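The Pencil Clause

The lease on the back office in Gondville ran to 66 pages, and page 2 said that all drawing materials had to be returned in the condition in which they were found. My sister-in-law, who had signed it, took this as a joke. My brother, who had not read it, took it as her problem. I was the one with a free afternoon, so I took the box.

The previous tenant was a firm called Hekar, and Hekar had made wallpaper. You could tell they had made wallpaper because they had put it everywhere, including inside the fuse cupboard. They sold a single pattern under the name Wondeo, a black-and-white business of leaves that looked like blades, or blades that looked like leaves. The catalog said it was calming. The catalog had been written by somebody who sold wallpaper.

After an hour in there I had developed opinions about individual leaves. One of them, left of the light switch, was plainly up to something.

The materials lived in a cardboard box marked HOLLMANN, in capitals, with an underline so firm it had gone through the lid. There was no Hollmann in the lease. There was no Hollmann in the phone book either, and I looked, because looking in the phone book was easier than looking in the box. Eventually I tipped the whole lot out on a table and sat down in front of it with a cup of coffee and the inventory.

The inventory said: pencils, good. Markers, fair. Pieces, pink.

I read the last line again. Pieces of what, it did not care to say. I had certainly got some, a little heap of them, and if I was going to be fussy a few were closer to peach. I wondered whether peach counted as a change of condition. A person could lose a deposit over peach. The deposit was $3,696, a figure arrived at, according to my brother, by multiplying the floor area by spite.

So I put the pieces to one side and started on the writing things, which at least had the decency to be what they were called.

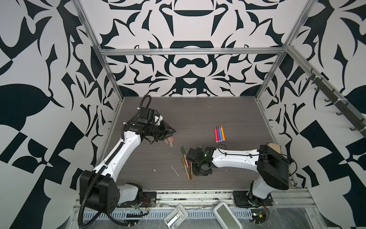 The Sorting

My first system was by length. Length seemed objective. It lasted until I found that a pencil's length depends on how recently somebody has been anxious near a sharpener, and that I had been anxious near a sharpener for most of the afternoon.

My second system was by usefulness. I got a sheet of paper and tried everything on it. The pencils all wrote, in the modest way of pencils. The green marker wrote beautifully for one word and then stopped to think. The word was "green." I put the cap back on and felt I had intruded.

My third system was to phone my sister-in-law.

"What does it say, exactly?" she asked.

"As found."

"And how did you find them?"

"In a box."

"So put them back in the box."

I explained that it was a matter of order. The box had been packed by Hollmann, whoever Hollmann was, and anyone who underlines like that has views about order. She said that Hollmann was probably a brand of photocopier. I said I hardly thought so. Then I turned the box over, and there on the bottom, in small print, it said that the contents were one toner cartridge, good for 400 pages.

I did not mention this to her. She has enough in her life that she has been right about.

By then the light had started to go and the leaves were getting personal. I rolled the pencils into a bundle and put an elastic band around them, then took it off again, because the inventory made no mention of an elastic band. The green marker went in on top, where it could get at its thoughts. That left the pink pieces.

I tried them together. I am not proud of how long I tried. I had an idea that they might join up into something, a flower or a small pig, and that the whole lease would come clear once I saw what it was. They made a very good heap. They made a passable line. At one point they made what I can only describe as a shorter line.

In the end I took the inventory and, with one of the good pencils, wrote "and peach" after "pink," in handwriting as much like the original as I could manage. Then I closed the box and sat on it for a while, to settle the lid.

The deposit came back in January, less two dollars. The letter gave the reason as "pencil, slightly shorter."

My brother wants to appeal.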